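Repair mornings at Gurkside: what we fixed, what we couldn't, and what happens next

2/14/18

The repair mornings have been running at Gurkside hall long enough now that people have stopped asking if they are a one-off. They aren't. We have the hall booked up to the end of May, and after that it depends on whether the roof work goes ahead.

Since the last newsletter 83 items have come through the door. Lamps and toasters were the most common, followed by clothes with zips that had given up. A fair number of things needed only a new fuse or a good clean. One record player went home and came back again with the same fault, and is now with Darren Penrose, who has ordered a belt for it.

Not everything can be mended, and we would like people to know that before they carry something heavy up from the bus stop. We don't take microwaves, anything that runs on gas, or televisions with the old deep tubes. We can look at a vacuum cleaner, but please empty it first. Laptops are fine if you bring the charger.

Sewing has been busier than expected. We had planned on one table and ended up using two, with the second one squeezed in by the kitchen hatch. Trouser hems are quick. Curtains are not, and if you have a full-length pair to take up it would help to ring ahead so that we can keep a machine free for you. Please wash clothes before bringing them in. Bring matching thread too if you have it, as our box is mostly black, white and a very bright green.

Parts are still the main hold-up. Small springs, switches and knobs can often be taken from something that is past saving, so if you have a dead kettle or radio at home, ask before you throw it out. Drilleo in Fidton have been giving us a discount on screws and fixings, and will put a bag by for anyone who mentions the repair mornings at the till. Bigger things such as motors usually have to be ordered, and you will be told the price before anything is bought. If it costs more than the item is worth to you, say so and you can take it home as it is. 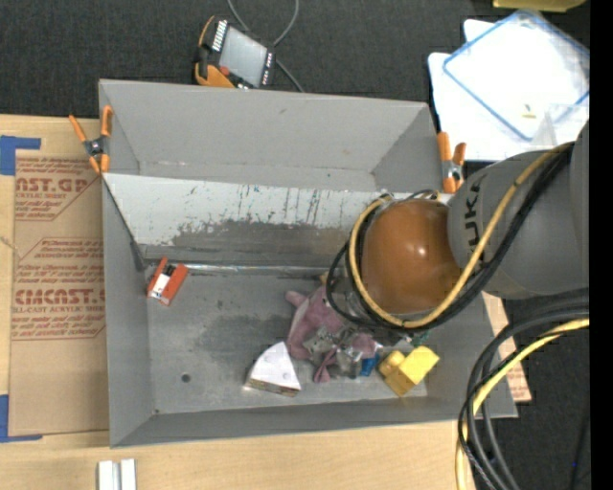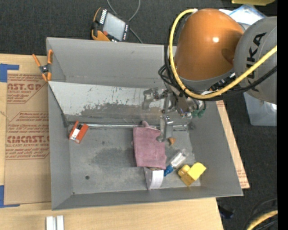

Tegwen Price wrote in after the last session to say that the wait was too long. She had brought a bedside lamp, got there early and still didn't sit down with anybody until nearly 12, by which time she had to leave for a bus. She would rather be given a time, even a rough one, than stand in a line with no idea how it was moving. She also felt that people with one small job should not be stuck behind people with a whole bag of them.

We think that is fair. From the next session there will be a sheet by the door, and you will be asked to write down your name and what you have brought. You can then go off and do your shopping if you like. The limit will be two items each until everyone has been seen once, and after that you are welcome to go round again. If you can't stay, you can leave an item with a label on it, but it must be collected the same morning. The cupboard is full and the hall needs the floor clear for the dance class.

A word on electrical items. Everything with a plug is tested before it leaves, including things we have only looked at and not opened. If it fails the test we will tell you why and cut the plug off if you agree to it. A few people have been unhappy with this. We understand, but we would sooner have a cross word at the table than a fire in someone's kitchen.

Edwards have offered the loan of a bench grinder for sharpening garden tools. We would like to try this in May, when most people are getting the shears out – spades and hoes would be welcome as well. Please wrap any blades in newspaper or an old towel on the way over.

Tea is still free, though the tin by the urn is there for those who want to put something in. If you have any mugs to spare, bring them along.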